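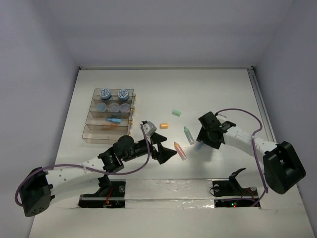
*Fig. 1. Clear trays with jars and round containers.*

## Storage habits in shared student kitchens

Evaristo Olvera, 11 Nov 2023

I wanted to know if clear storage cuts down on food waste. Since May I have kept a log for two houses, Litcombe and Gerlach, with 64 entries in all. Litcombe uses open shelves. Gerlach moved its dry goods into clear drawers.

Gerlach threw out less rice and flour, but spices were the same in both houses — most were old when the log began. 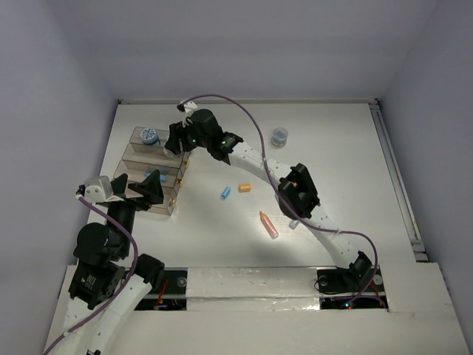 Duplicate buying was harder to track. Only 3 people kept receipts, so I left those numbers out of the main table. Labels with an opening date would be the next thing to test, starting at Litcombe.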